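Search this site
Enter keywords
3 min read

Likau two-arm bench kit: a buyer's review

We had money for one bench setup this year and three quotes to choose from. Whiteley was the cheapest and came with one arm. Mondutier wanted a service contract before they would send a price for spares. Likau sold us two small arms with grippers, a rail and a wrist camera, and let us add to the order later. We went with Likau and have been using it since May.

The quote covers less than a first-time buyer might expect. The walls, the corner posts and the floor plate were a separate order from Cunda, and that order took 21 days to arrive. If you are planning a start date, plan it from the slowest supplier.

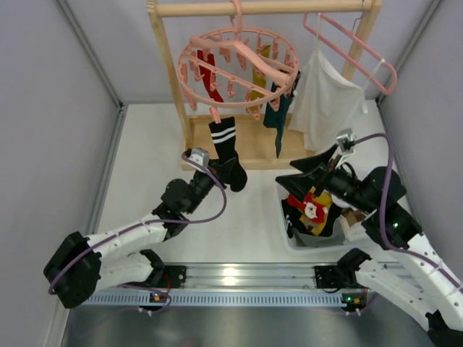

Our test job is laundry: socks on a clip hanger, cloths in a bin, a wooden drying rack at the back. All of it came from a housewares store and cost less than one replacement gripper finger. I would put a small line in the budget for this sort of thing anyway, because you will keep changing it.

Assembly took two of us 8 hours, most of it spent on wiring and on getting the mounts where we wanted them on the rail. The manual is thin on cable routing. Allow extra slack and extra width – the cables need room when an arm folds back, and we had to redo ours once. 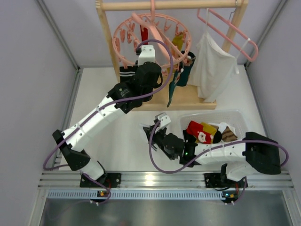
Wayne Hebden
Equipment Planner

Reach is fine for a rack this size. With both arms working near the middle you have to think about who goes first, and that is programming time, which belongs in the budget too. We put down up to 3 weeks for it and used all of them.

The wrist camera is an option on the quote. Buy it. A fixed camera gives you the layout, but for picking one cloth out of a pile the close view is worth the money.

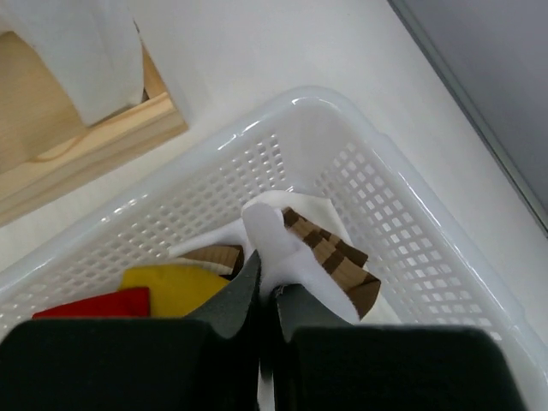

Soft, thin fabric is the hardest thing we ask of the grippers, and I would order a second set of fingers with the kit. Shipping on small parts is steep when they go out alone.

Support answered our emails, though slowly. I'd buy the kit again at the same price, with the spare fingers and the camera on the first order.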